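Unit 7. Learning pick-and-place from hand-held gripper demonstrations
Course notes, revised 15 September 2023. M. Panicker

7.1 Setup

The demonstrator holds one gripper in each hand and does the task directly, with no arm in the loop. A wrist-view camera on each gripper records what the policy will later see. The action label at step t is the relative pose of the gripper from t to t+1, plus the finger opening. Absolute poses are not used, so the same data can serve arms with different bases.

Our running task is unpacking mixed snacks from an open box. The Trastmont set has 203 episodes of it. Of these, 19 were held out by home, so no test room appears in training.

7.2 Why wrapped food

A wrapper deforms under the fingertips, and the pose of the contents is only loosely tied to the pose of the film. Two grasp types need separate treatment:

(a) Pinch on a small item. The fingertips hide much of the target, and the pre-grasp images carry most of the information.

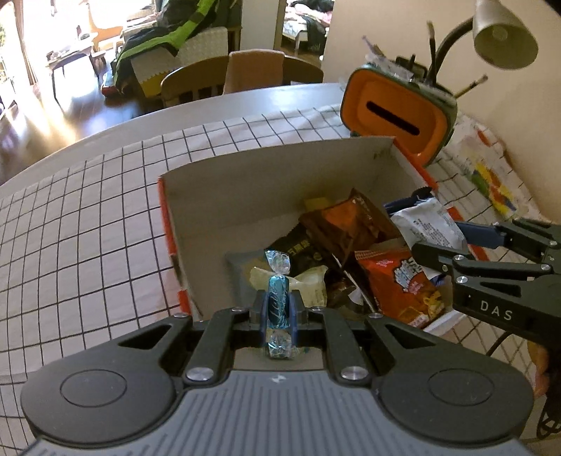
Fig. 7.1. Pinch grasp on a twist-wrapped candy, held upright, with the box beyond.

(b) Pinch on a flat packet. The target is larger in view but often overlaps its neighbors. The usual failure is a double pick – the pads close on two layers of film. Finger opening alone will not flag this, as the added thickness is close to sensor noise.

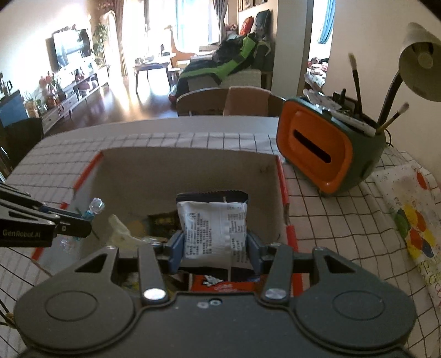
Fig. 7.2. White packet held upright, with a dark packet directly behind it.

7.3 Latency matching

Image and pose streams have different delays. In the Enus recorder the measured offset is 71 ms. Shift the pose stream before computing relative actions. If this step is skipped, the policy closes the fingers early, and the error grows with approach speed.

7.4 Baseline

The Warrier baseline is a diffusion policy with two observation steps per camera. Both wrist views are encoded with shared weights – separate encoders gave no gain on the held-out homes. The training split yields 3048 action windows after filtering for tracking loss.

Exercise: retrain with the left view masked. Report failures for types (a) and (b) separately, and list double picks on their own line. The January split on the Tumthorpe server is out of date and should not be used.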